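# Cords, plugs and drawstring bags

Most of the loose cords in a house end up in one drawer. They work their way around each other until you need the one at the bottom, and then the whole lot comes out in your hand. I cleared ours in July and have kept to the same few habits in the months after.

## Before you put a cord away

Unplug it at the wall first, then at the appliance. Hold the plug, not the cord. Run a dry cloth down the length of it and feel for nicks or stiff spots as you go. A cord with a cut in it goes in the trash, and so does one that has gone sticky.

Coil loosely, in loops as wide as your hand. A tight wrap around a handle looks tidy, but it bends the cord sharply right where it leaves the handle, and that is where they fail. If you do wrap a handle, leave some slack in the first turn.

## Bag by bag 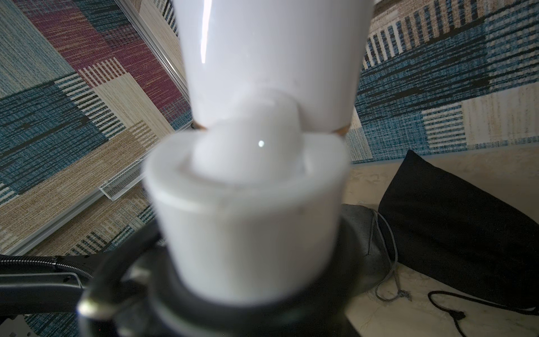
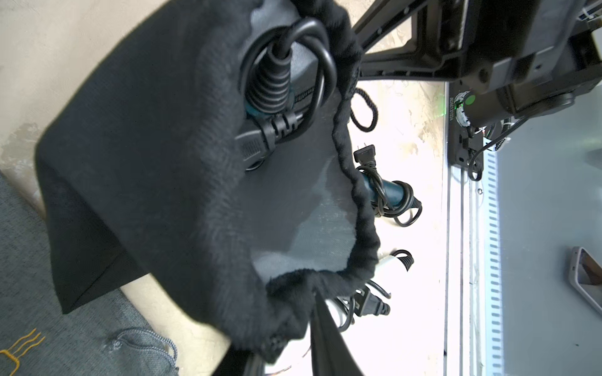 One cord to a bag is the rule I would keep if I dropped all the others. Shoe bags, old gift bags and the bags that come with travel appliances will all do. Danica Rusnák, who lives across the hall, uses clear freezer bags, and those work too, though they split along the side after a year. A black drawstring bag with a pale gray lining is easier to live with, as a black cord coiled inside stands out against the gray when you pull the neck open. Put the coil in first and the plug on top. Pull the drawstring until the neck closes — no tighter, or the next person will pick at the knot.

Tie a paper tag to the string and write the name of the appliance on it. For chargers I add the number from the label. Two of mine look the same except that one says 910 and the other 1613, and they don't fit each other's machines.

## Where the bags go

- Kitchen cords stay in the kitchen, on a hook inside the pantry door.
- Chargers go in a shoebox, standing up, tags out.
- Extension cords are too thick for bags. Coil them and tie them with a strip of old sheet.
- Anything untagged goes in a separate box. If it hasn't been asked for by spring, it goes to recycling.

Check the tags when you replace an appliance. The old cord has a way of staying behind, and Wiremu Whitelaw gave me a bag marked "mixer" last winter for a mixer he had thrown out when he moved.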